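Chapter 7
Two arms, one clock: planning and control for shared objects

Draft for the July printing. Ivars Kalniņš, with lab notes from the Mustov bench.

What you need before starting: chapter 4 (joint limits), chapter 5 (camera calibration), and a working install of Fernel, the planner we use through the rest of the book. If your Fernel build still fails on the arm model from chapter 4, fix that first. Nothing here will run without it.

So far, one arm. One goal, one path, one gripper that opens and closes. Easy enough to reason about. Add a second arm and most of the code still works, which is the trouble. Both arms plan fine on their own. Then they meet in the middle.

Three things change.

First, the path. An arm planning alone treats the world as still. The other arm isn't still. Lock the whole thing down, move one at a time, and you get safe motion that takes forever. Let both move and each planner needs to know where the other will be, not where it is now. Section 7.2.

Second, timing. Two controllers, two loops, and if they drift apart by even a few ticks the fingertips are no longer where either one thinks they are. We log every command with a shared timestamp. Do this from day one. Adding it later is misery, ask anyone in the Mustov group. Section 7.3.

Third, the object. While both grippers have hold of it the two arms are joined, in effect, into a single loop. Push with one and the other feels it. Position control on both sides will fight itself, and the motors get warm. Section 7.4 gives the usual fix: one side leads, the other side goes soft.
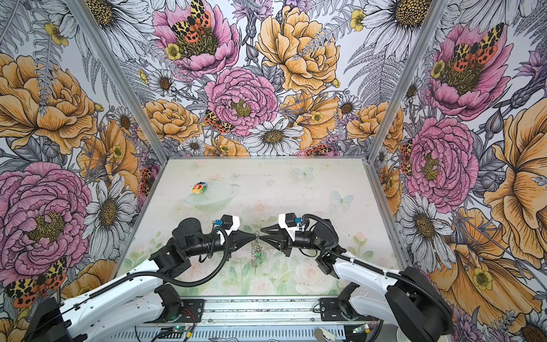
Small things are harder than big ones. A box gives you faces to grab and room between the fingers. A small charm on a chain gives you none of that, it swings, and the shape the camera saw a moment ago is already wrong. Your model says rigid body. It isn't one.

Perception gets its own trouble too. Busy patterns throw up false edges. Clear plastic mostly shows whatever is behind it. A segmenter trained on plain grey benches will find objects in a printed flower and miss a clear lid completley. Test on ugly backgrounds early. Our Florura set has 1854 labelled frames, 405 of them with patterned surfaces, and in exercise 7.6 you'll train with and without those 405 and compare.

A word on the arm-to-arm transform, as this is where most students lose a week. Each arm has its own base frame. Bolting both to the one rail does not mean you know the offset. Measure it, then calibrate it, then check it by bringing the fingertips together slowly at low torque. If they miss, fix the transform. Don't patch the offset in the motion script. Someone always does, and then the script works in one spot on the table and no where else.

The Urbonaitė method (section 7.5) does the calibration and the time offset in one solve. More maths, fewer steps. Skip it on a first reading if you like.

Terms used from here on:

Leader: the arm whose position is commanded during a shared grasp.
Follower: the arm that yields.
Handover window: the stretch of time when both grippers are closed on the object.
Release check: the test that must pass before the first gripper opens.

7.1 The handover as a state machine

Start with states, before any motion. Approach, align, close, check, release, retreat. Write them on paper. For each one, write down what has to be true to leave it, and what happens if that never comes true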